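Wann räumt der Roboter den Tisch ab?

29. Juli 2019

Beim Softwarehaus Clallon bringt eine kleine Gruppe zweihändigen Robotern bei, Lebensmittel und Geschirr zu sortieren. Geübt wird fast nur in der Simulation. Die Leiterin der Gruppe, die hier ohne Namen bleiben möchte, dämpft gleich zu Beginn die Erwartungen. »Wer mich fragt, ob er nächstes Jahr so ein Gerät für die Küche kaufen kann, bekommt ein Nein«, sagt sie.

Seit April hat ihr Team 3.238 Durchläufe gerechnet. In 622 davon landete alles am richtigen Platz. Für eine Maschine, die vorher nie einen Tisch gesehen habe, sei das ordentlich, im Haushalt unbrauchbar. »Ein Kind, das vier von fünf Tellern fallen lässt, schickt man auch aus der Küche.«

Am schwierigsten sei weiches Obst. Bei einer Tomate liege zwischen zu locker und zu fest sehr wenig, und eine Birne rolle beim ersten Kontakt gern weg. »Der Arm weiß, wo die Frucht war. Wo sie jetzt ist, muss er neu herausfinden.«

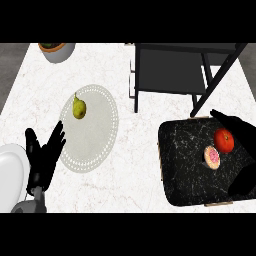
Dazu komme die Abstimmung der beiden Hände. Jede für sich komme inzwischen gut zurecht, gemeinsam werde es langsam. Für eine Aufgabe mit 6 Gegenständen brauche das System derzeit 23 Minuten Rechenzeit. »Da habe ich selbst längst abgeräumt und Kaffee gekocht.«

Näher am Einsatz sieht sie den Handel. Mit der Bäckereikette Gamard spricht Clallon über das Bestücken von Tabletts in der Filiale. Dort seien die Waren bekannt, die Wege kurz, und abends dürfe eine Maschine auch langsam sein. Ein Versuch beim Großküchenbetrieb Brornus wurde dagegen verschoben – die Greifer ließen sich nicht schnell genug reinigen.

Ob die Simulation überhaupt auf echte Küchen übertragbar ist, will sie nicht versprechen. Reibung und Gewicht seien am Rechner immer nur angenähert. Im Herbst soll das Programm zum ersten Mal auf einem echten Gerät laufen, zunächst mit Kunststoffobst.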